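Sowmya Suvarna laughs when I ask her about the fault. She has told this story a lot since June, and she still gets going the moment it comes up.

"It was the best bug we've ever had," she says. "It hid so well!"

Suvarna runs testing at Gratum, a small outfit in Miltomstead that teaches robot arms to pick up cut flowers and put them in trays. Roses are the hard ones. The stems tangle, the leaves tear off, and a petal bruises if you so much as look at it.

The arm had been doing beautifully. Then, on pick 729 of a long run, the gripper closed and simply kept closing. It crushed the stem and the software logged a perfect grasp.

"Perfect!" she says. "I was standing right there looking at a flattened rose, and the screen was telling me how well we'd done."

Her colleague Gopinath Chowdary hit the stop button, and the stop worked, which they were all very glad about. Finding the cause took longer. The force reading froze now and then when the wrist turned past a certain angle, and the controller went on trusting the last number it had received — a nice low one, so it squeezed harder.

"We went through 1777 logged picks," Chowdary told me. "The freeze was in 484 of them. Mostly it cleared before the fingers touched anything, so we never noticed."

The culprit was a cable bent too tightly at the wrist. They rerouted it, and they also changed the code so a reading that stops changing now opens the fingers and halts the arm. Suvarna is prouder of the second fix. "Cables will always go bad," she says. "I want the arm to know when it can't feel."

They're back on roses now, and she can't wait to try tulips.

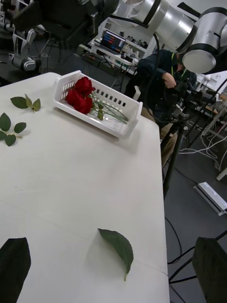 Could the same fault have hurt a person?
A pinched finger was possible, Suvarna says, so the team now stops the arm before anyone reaches near the gripper.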